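Workroom clear-out: bin, case and floor

The floor of the back workroom was sorted on October 30, 2021. The room measures 246 square feet and is tiled throughout, so anything left on the floor gets moved twice: once to clean, once to find it again. The notes cover how waste and kept items are separated. 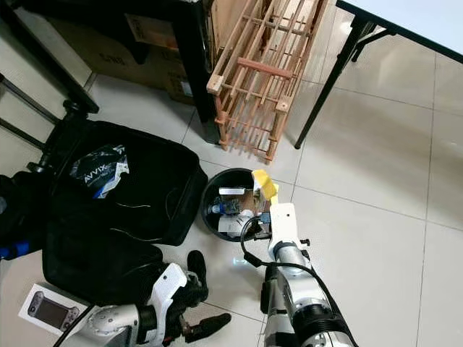 Round black bin beside the open suitcase. Contents mixed: crumpled brown cardboard, a small white plastic bottle on its side, a small container with a blue cap.

Bin
Floor waste goes into one round bin during the first pass. It is sorted at the end, on a sheet, with gloves. Cardboard is flattened and taken out first as it uses most of the volume. Bottles and capped containers are checked for residue before they go to recycling.

Sponges
A yellow sponge-like piece is at the rim of the bin. The rule for sponges in this room is 20 days of use, then disposal. Sponges used on the tile are not returned to the sink.

Suitcase
Black fabric interior, light piping, zipper closure. A black-and-white printed bag marked AVVIX is in the upper part. The case is kept flat on the floor while open - on a bench the lid pulls it over. Maximum load for storage is set at 36 pounds, weighed on the hall scale.

Product boxes
The small white box at the suitcase has a handheld game console printed on it. Printed boxes are kept for one year and then flattened. A box with no contents is marked with a pencil cross on the base.

Stand and cabinet
The black stand with the round knob is behind the suitcase, and the black cabinet is against the wall. Stands are folded and stored last. The cabinet takes the Foleo file trays and the spare filters for the Clima unit. Shelf labels were redone in January and have not been changed.

Floor
Tile is swept dry, then mopped with 400 ml of cleaner to one bucket. Grout lines are brushed only where marked.

Page and notes: Dorottya Jakab

Comments (4)

Gusa
Do you empty the bottles before the first pass or at the sheet? We had a leak in the liner doing it your way.

Dorottya Jakab
At the sheet. Use a thicker liner.

Yusuf
20 days is long for a sponge on floor tile. I change mine every week.

tilefan_n
What brush for the grout? The nylon one I bought went flat in a month.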